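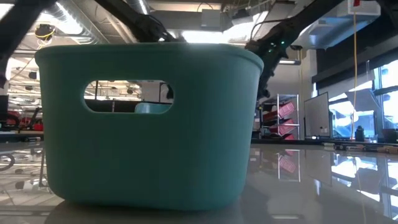
*Our bin, our arms, and a tabletop that insists on showing you the room twice.*

# Prondance: a planner that mostly knows where the table is

4 Jun 2018

I have now used Prondance every working day for long enough to have opinions on its icons, so it must be time for a review.

For those who have been spared the sales call, Prondance is a motion planner and a scene modeller sold as one package. You give it your arms, your depth cameras and a description of whatever the arms must not hit. It gives you back paths. It runs on an ordinary Linux box with a decent graphics card, it talks to ROS if you ask politely, and it has a 3D viewer with a dark theme, which I mention only so the people who care can stop reading here and buy it.

We used Zilleo before this. Zilleo is free, has been around for ages and works well with one arm. With several arms over one table it still works, in the sense that it plans for the first, freezes it in place, plans for the next, and carries on like a family trying to leave a small hallway. We wanted something that would plan for all of them together, and Prondance's website said it could.

## Getting it in

The installer took 40 minutes, most of it spent fetching things I already had. Then came the licence server. The licence is tied to a machine, the machine is identified by its network card, and ours has two network cards and an open mind. Each restart was a small lottery until Svenja Berchtold found the setting that pins it to one card. It lives in a text file that the manual describes as "internal". I would call it "required".

Importing the arms was painless. It read our URDF files without complaint, including one with a joint limit I had typed in upside down. A warning would have been nice. Zilleo would have warned me, at length, and again on every launch.

## The scene modeller

Most of the money seems to have gone here, and I think it was well spent.

You build the static scene from simple shapes or meshes, then let the cameras fill in the rest. Our test job is a deep plastic bin in the middle of the table, with arms working down over the rim. Bins are awkward for planners. Model one as a solid box and no arm will ever go in. Model it as five flat walls and you have lied about the rounded corners, the taper and the thick rolled rim, and the rim is the bit you hit.

Prondance has a "container" type that deals with all of this. You give it the outline at the top, the outline at the bottom, a rim thickness and a corner radius, and it builds a sensible hollow shape with separate clearances for inside and outside. I set the inside clearance tight and the rim generous, and in the whole test we touched the rim once, during a jog by hand, by me.

It doesn't understand handle cut-outs. Ours is a long oval hole in the front wall, and the depth camera looks straight through it at whatever is behind. Prondance sees a patch of wall that ought to be there and isn't, decides the bin has moved, and asks whether you'd like to re-register it. I clicked "no" many times before I found "ignore region". Draw a box over the handle, tick it, done. The tick is lost if you rename the bin. Don't rename the bin.

## Shiny things

Anyone who has pointed a depth camera at a glossy table knows what comes next. Our tabletop is very glossy. It mirrors the windows, the ceiling lights and the metal rack of red bins behind, and on a bright day the camera reports a perfectly good second workshop below floor level.

Zilleo would take this at face value and fill the underside of the table with obstacles. Harmless enough, except that it then spent time checking for collisions with them. Worse were the half-failures, where a bright reflection of the window left a hole in the depth image, and some helpful smoothing step turned the hole into a hump. Arms would swing grandly around the hump. Visitors found this impressive.

Prondance lets you declare a surface as "mirror-like". Everything measured below it is thrown away, and any hole in the data is treated as the surface itself unless two cameras agree otherwise. That last rule needs two cameras with overlapping views, and the brochure is quiet on the subject. With one camera you get a slider called "trust", running from low to high, with no units. I put it at 69 on the grounds that 70 looked smug. It has worked since, and I have no idea what it does.

I ran the same 90 scans through both packages, blinds up, lights on. Zilleo invented an obstacle above the table in 17 of them. Prondance did so in two, and both of those had a person leaning over with a white mug, so I am inclined to be forgiving.

## Planning with several arms

The joint planner is good. It is slower than planning arm by arm when the arms are far apart, and much better when they all want to be in the same bin. It finds the sort of answer a person would: this one waits up by the rim, that one comes out at a slant, then they swap. Zilleo's answer to the same request was generally a timeout.

There is a "priority" setting for each arm. Leave them equal. I gave one of ours top priority to see what would happen, and the rest retreated as far as their joints would let them and stayed there like guests who have broken a vase.

Paths come out smooth, and the timing is believable. Emil Hubmann, whose main interest in software is whether it makes the joints whine, listened to a morning of it and went back to his desk without comment. From Emil that counts as four stars.

Now the cables. Prondance does not model cables. It will model the arm to a hair's breadth and ignore the loop of cable above it, which in real life swings about, catches on things and has views of its own. The suggested fix in the manual is to "add padding to the affected link". I did, and lost a good part of the workspace. In the end I wrote a small script that bans the wrist from winding round past a certain angle. It is 40 lines long and I resent each of them. Zilleo doesn't do cables either, but Zilleo didn't send me an invoice.

## The viewer

Lovely. You can scrub a plan back and forth with the mouse, colour each link by how close it gets to anything, and ask why a plan failed. The reply is an actual sentence, such as "goal is inside container wall". After years of error code minus four I could have wept.

It also has a sound, a little chime when a plan is found. The chime is on by default. With several people working at neighbouring screens it is like sitting in a lift that never settles on a floor. Negin Kermani turned it off by removing the sound file, and the viewer then refused to start. Put the file back, use Preferences, Advanced, Feedback.

Undo works for objects and doesn't work for frames. Learn this on a quiet afternoon.

## Scripting

There's a Python interface, and it covers nearly everything in the viewer. Names are consistent and the examples run as printed, and I've paid for software where neither was true. Planning calls can be given a time limit, and the limit is respected.

Two grumbles. Angles are in radians in the Python interface and in degrees in the viewer, and the log file uses whichever it fancies. And version updates change the saved scene format without asking. You can open old scenes in the new version. You can't go back. Keep a copy somewhere dull.

## Support

I wrote to them three times. The first reply, on the licence business, was a link to the page I had quoted in my question. The second and third came from a chap called Siebe Groen, who had plainly opened our scene file and looked at it, and who sent back a corrected one with the rim clearance fixed and a polite note on my upside-down joint limit. If you buy Prondance, ask for Siebe. If you are Siebe, sorry.

## Should you buy it?

If you have one arm and a matt table, no. Zilleo will do, and you can spend the money on chairs.

If you have several arms sharing a small space, and particularly if they share a bin, then yes, provided somebody else is paying. I also looked at the Kulico add-on, which promises the same container handling on top of Zilleo, but it only does boxes with square corners and I haven't met a bin with those yet. Luzius Lüthi at Brunner tells me they get on with it well enough. They pick from cardboard.

**Good:** container type, mirror-like surfaces, failure messages in English, the joint planner.

**Bad:** licence server, cables, one-way scene files, the chime.

**Unknown:** the trust slider.

We've renewed until September. I am told the next version will read handle cut-outs properly and keep the ignore boxes when you rename things, and I've asked for a cable model as well. The ticket is marked "noted".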